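Paint Color and Small Rental Kitchens in Fakport
Final project report, Intro to Housing and Design
Group 5, spring section

Why we picked this

Most of us rent. Most of us have a kitchen the color of old milk. The question we started with was pretty simple: do renters care what color the kitchen is, and would they pay anything to change it? Our first topic was window insulation but we couldn't get the utility data in time, so we switched in February and lost a couple weeks.

What other people say

Not a lot on rentals. Lots on hospitals, schools, and stores. The general idea in the textbook is that cool colors make a wall seem farther away and warm ones bring it closer, and that strong contrast makes edges easier to see. Chapter on lighting says the bulb matters as much as the paint. We kept that in mind but didnt test it, no equipment.

One thing that came up in the readings over and over is that people say they like bold colors and then pick beige. We wanted to see if that happened with us too.

What we did

Online survey, 5 questions, open for 2 weeks. Link went out on the Plastberg tenants page and the bulletin board at Torvik Apartments. Questions:

- What color is your kitchen now
- Do you like it
- If you could repaint for free, what color
- If you had to pay for the paint yourself, what color
- Does your lease let you paint

We got 679 responses. Had to throw out the ones that skipped the lease question, or that came from people who own their place. That left 282 we could use. Painful. The lease question should have been required and it wasn't, that's on us.

We also walked over to Trendlow and asked at the paint counter what renters buy. They were nice about it. Mostly touch-up white, apparently, and people come in with a chip of wall in a sandwich bag.

Color combinations

Floor color was not in the survey but people wrote about it anyway in the comment box. You can't look at a wall by itself. A pale blue wall next to an orange floor is a very different thing from the same blue next to gray tile. Dark navy came up too, usually with a warning about small rooms, and so did the brown-gray family (taupe, khaki, whatever the can says).
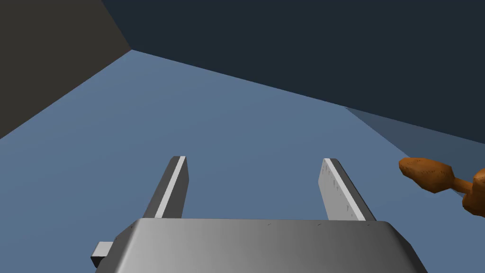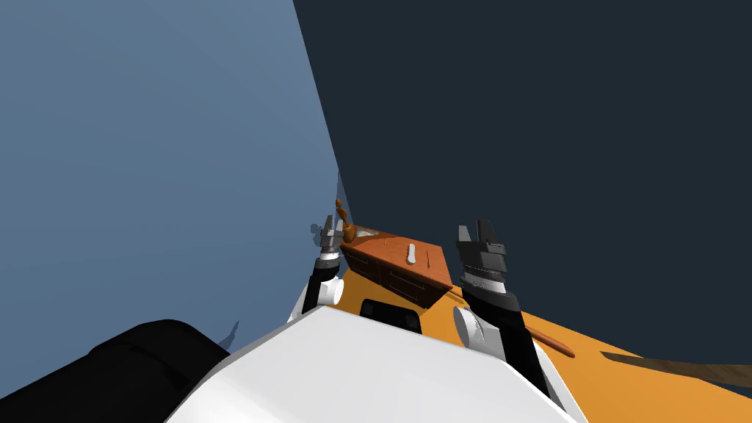
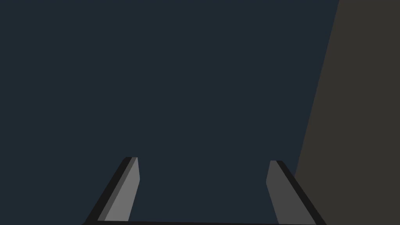 Results

Current color: white or off-white by a mile. Second place was a yellow that several people called "mustard" and one person called something we can't put in a report.

Do you like it: mostly "it's fine." We should have used a scale. "It's fine" is not data, or it's hard to turn into data.

Free repaint: lots of blue and green. A few oranges, mostly for one wall. Navy got more votes than we expected.

Paying yourself: back to white and light gray. So the readings were right. People at Torvik changed their answer more than people at Plastberg but the Torvik leases are shorter, so that could be all it is.

Lease: a lot of people had no idea. This might be the most useful thing we found. Some said no painting allowed, some said allowed if you paint it back, and some in the same building gave opposite answers.

Problems

- Screens. Everybody sees "slate blue" differently on a phone, and we only gave color names, no swatches
- People who answer a survey about kitchen paint probably care more about kitchen paint
- No question about how long they plan to stay. Big miss
- Comment box was way more interesting than the questions and we had no plan for coding it. We read all of them and sorted by hand into piles, two of us disagreed on a bunch

What it means

Renters in our sample want color but won't pay for it when they might lose the deposit. Paint-it-back rules could help if they were written in plain words on the first page of the lease. A landlord could also offer a short list of colors at move in. One person at Plastberg wrote that their old building did that and they stayed longer becuase of it. One comment, so not proof.

If we did it again

Swatches, required questions, a length-of-stay question. Get the leases first. And ask about floors, people clearly wanted to talk about floors.

Survey text and the sorted comments are in the class folder. The spreadsheet has two tabs, use the second one, first one still has the homeowners in it.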